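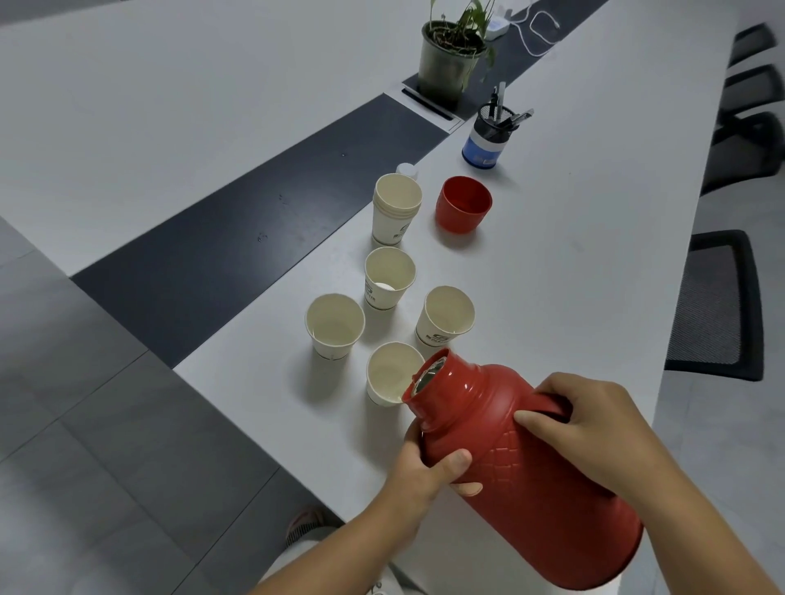

Two hands on a big red flask, one low and one on top, tipping it toward a paper cup.

How Do You Teach a Robot to Pour a Drink?

By Denise Mottram | September
4 min read | 20 shares

Think about the first time you poured your own milk. Maybe a grown-up put their hands over yours and helped you tip the carton. After a few tries you knew how it should feel, and you could do it alone.

Robots can learn in a way that is a little like that. A person shows the robot what to do, and the robot's computer studies what the person did. Engineers call this "learning from demonstration." A demonstration is just a showing.

Why not just tell it?

You could try writing down every step of pouring. Hold the flask. Tip it. Stop when the cup is full. But how far do you tip it? A full flask pours as soon as it leans over. A nearly empty one has to lean much more. The cup might be tall or short, and it might be in a different place each time. The list of rules would get very long, and it would still leave things out.

People don't use a list. They watch the cup, feel the weight of the flask, and change what their hands are doing as they go. Showing is a good way to pass that on.

Showing by hand

At a workshop called Sunau, in the town of Vesholm, people teach robots in two ways. The first is by hand. A person does the job at a table while a camera records the view from the front of the head. The computer can then study the video to see where the hands go and how they move.

Look at the hands on the red flask. The left hand wraps around it below the neck. The right hand rests near the handle. Two hands make a big flask easier to hold steady, and that is something a robot with two arms can copy.

There is more on the table than one cup. Some cups stand alone, and others are in a stack. The red lid is there too, along with pens and a plant farther back. The robot has to learn which things matter for pouring and which it should leave alone.

Showing by remote control

The second way is called teleoperation. "Tele" means far away, and "operation" means making something work. The person holds a set of controls and the robot's arms follow. If the person's hand turns, the robot's hand turns.

This is slower. Ese Idahosa, who teaches robots at Sunau, says her first pours by remote control were messy.

"I can't feel the weight of the flask in my own hands," she says. "I have to look very carefully. At first I practiced with dry rice."

The good thing about remote control is that the robot's own arms do the moving. The computer records exactly how each joint bends, so it doesn't have to work out how to turn a person's movement into a robot's movement.

Again and again

One showing is not enough. The people at Sunau do the same job many times and change something small each time. They move the cup. They put less water in the flask. They turn the handle the other way. If the cup were always in one spot, the robot might learn to pour on that spot even when no cup was there!

After that, the robot tries the job without help, and a person stands by with a stop button and a towel.

Words to know

Demonstration: showing how something is done.
Teleoperation: moving a machine by remote control.
Joint: a place where an arm bends, such as your elbow.

Try it with a friend

You need a plastic pitcher of cold water, 2 cups, and a tray. Close your eyes and hold the pitcher. Your friend tells you when to tip, when to move, and when to stop. Then swap places. Which instructions were hard to give? Write them down and compare your lists.

4 comments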